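3.2 Objects and arrangement of the table

The study in Votside used one white table, prepared as a small kitchen. We wanted to know how people decide where a dish or a food "belongs" when the surface is already in use. For this reason the table was never set as for a meal. Dishes, foods and packages were put close to each other, and the free space between them was left uneven.

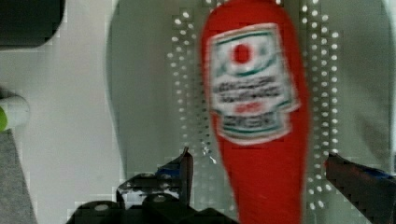

Packages were treated as a separate class from foods. A ketchup bottle and a snack package have printed labels, and in the pilot work of April our raters used the label as the name of the object. Foods without a package were named by shape and color, and here the raters agreed less often. In total, 1,131 names were collected from 60 raters. We merged the spelling variants by hand and kept 114 different names.

The dishes were chosen so that size alone does not tell the use. A large plate can hold a full meal, but it can also serve as a place to collect small things. Bowls are even less clear.

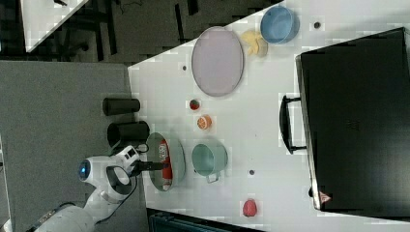

Containment was coded before nearness. An object was coded as "in" when a dish surrounded it on all sides, and as "beside" when it shared only the table surface with the dish. The distance was not measured at this step. By this rule the red-and-white package is in the shallow bowl, while the yellow object between the lavender plate and the light blue bowl is beside both. Such double cases were kept in the data, and both dishes were written down. The coding sheet, which we call Ekov, has 16 fields for each object.

Large appliances were coded only as borders. The toaster oven stands on the right side of the table, and raters used it mostly to give direction ("toward the oven"). They rarely called it a place for food.

Figure 4. Plate, blue bowl, small fruits and toaster oven on the table, seen from above.
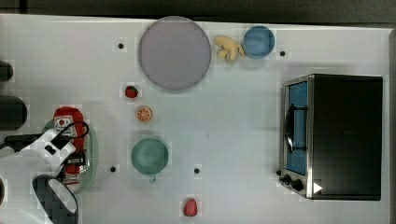

3.3 Rating procedure

Each rater worked alone and without a time limit. The instructions were given on one page and did not contain any names of objects.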